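6. Working at the Shared Table

This section applies to every Tinow station where a person and an arm use the same table. Read it before the first shift and again after any change of gripper.

6.1 Before you reach in

1. Press HOLD on the Sarkmont panel. Wait until the display shows code 207.
2. Check that the speed limit is set to 144 mm per second or lower.
3. Look at both fingers of the gripper. If a pad is loose or torn, do not start. Write it in the station log.
4. Tell the other people at the station that you are going to put your hands on the table.

Note: Code 207 means the arm is holding its position. It does not mean that the power is off. For cleaning or repair, use the full stop procedure in section 9.

6.2 Placing and flattening cartons

1. Bring the carton in from your own side of the table - never over the arm.
2. Lay it flat and press it down with open hands.
3. Keep your fingers out of the space between the gripper pads.
4. Take both hands away, step behind the line, and only then press RESUME.

CAUTION: Long sleeves must be closed at the wrist. Remove rings and loose bracelets. Follow your site rule for watches.

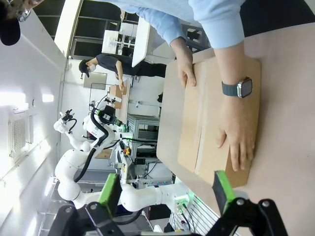
Can two people work at one station at the same time?

Only if each of them has a separate HOLD key. The Skiltlow key box gives out one key per person, and the arm stays in hold until all keys are back.

6.3 If the arm moves during hold

1. Move your hands away and press the red stop button.
2. Do not restart the station yourself.
3. Report fault 1707 to Hodžić service and leave the carton where it is.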